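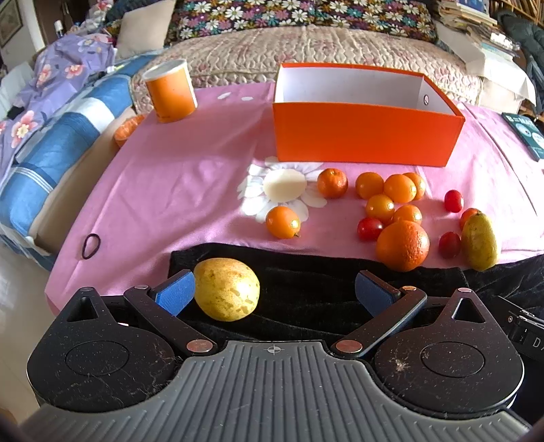

Figure 2. Yellow pear with small brown speckles on the skin, lying on its side.

3.2 Skin speckling and acceptance at the point of sale

Speckling of the skin was recorded separately from bruising in both parts of the survey. The two are often grouped together in shop waste records, although speckling alone is generally a matter of appearance and says little about the flesh beneath. Figure 2 gives a view of small brown speckles on yellow skin.

Questionnaires were handed out at the covered markets in Arnosow and Duron during January, and 919 were returned. Of these, 848 were complete enough to be used. Respondents were asked whether they would buy a speckled pear at full price, at a reduced price, or not at all, and whether they intended to eat it raw or cook it. Those buying for cooking were markedly more willing to pay full price. Among those buying to eat raw, the most common answer was that a reduction would be expected, even where the respondent believed the taste to be the same.

Answers differed between the two towns. In Duron, where several stalls sell loose fruit from nearby orchards, marks on the skin were often described as normal for the time of year. Respondents in Arnosow more often took them as a sign of age - a view that may reflect the larger share of packed fruit sold there.

A shorter set of interviews was held with about 100 customers of the Pirihi farm shop, where marked fruit is sold from the same crates as unmarked fruit. These interviews were not combined with the market returns, as the shop draws regular customers who may already be used to mixed grades. They are reported in Section 3.3, together with the price records supplied by the Harnell growers' group.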